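Notes on Keeping a Household Reading Log

The practice of recording what one reads is an old one, and this site has received several requests for an account of how the author's own log is kept. The present entry sets out the method in its current form, together with the changes made to it since December.

The log is a ruled notebook of the Mapplebeck pattern, purchased from the stationer in Dultarbridge. It replaced a set of loose cards, which had been stored in a shoebox and had twice fallen out of order. Each book receives a single line. The line gives the title, the author, the month in which reading ended, and a remark of no more than 28 words. The limit was adopted after a review of the earlier cards, many of which ran on to the back and were never read again.

The notebook is kept in the kitchen, and entries are made in the evening, usually after the table has been cleared of supper and before the radio news at nine o'clock. Entries postponed to the following morning have proved less reliable, and on two occasions a novel was recorded under the wrong title.
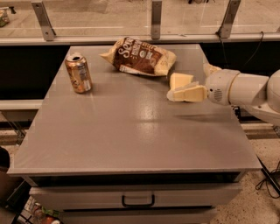
An open can and a bag of chips.

Four categories are in use: fiction, history, practical subjects, and everything else. A fifth category for poetry was tried and withdrawn, as it remained empty for an entire spring. Books left unfinished are also recorded, with a small circle in the margin. The author considers this the most useful feature of the log. A circle beside three novels by the same writer is a clear instruction to stop borrowing them.

Entries now stand at 1,636. At the present rate the log should reach 2,000 before the notebook itself is full, although the binding may not last that long. The spine was repaired with Gerik cloth tape last winter and has begun to lift again at the lower end.

Rereading presented a difficulty. Under the former system a book read twice was given two cards, and the second often contradicted the first. It is now the rule that a second reading is entered on a new line, with the line number of the first reading written beside it. Both remarks stand. No earlier remark may be corrected, however mistaken it now appears. The verdict on Widetti's history of canals, entered as "dull, good maps," was reversed four years later and remains on the page as written.

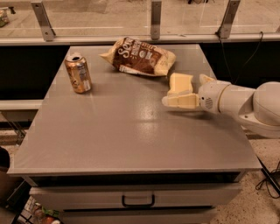 A reader wrote in response to the previous entry that a month was too vague, and that she had regretted leaving out the exact day when she tried to work out what she had been reading during a long illness. The point is accepted. The day will be added to all new entries, and the older lines will be left alone.

Library loans and owned books are treated alike. Borrowed copies are marked with the letter L, which helps when a title is wanted again and cannot be found on the shelves at home. Audiobooks are marked with the letter A. Magazines are not logged.
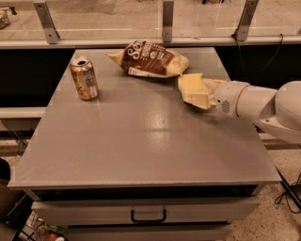

Should a child's books be entered in the same log? A separate notebook is better, and the child should be allowed to write the remarks without help with the spelling.

The index remains unfinished. It presently covers authors from A to H and is kept on folded sheets inside the back cover. Work on the letter I will resume when the evenings are longer.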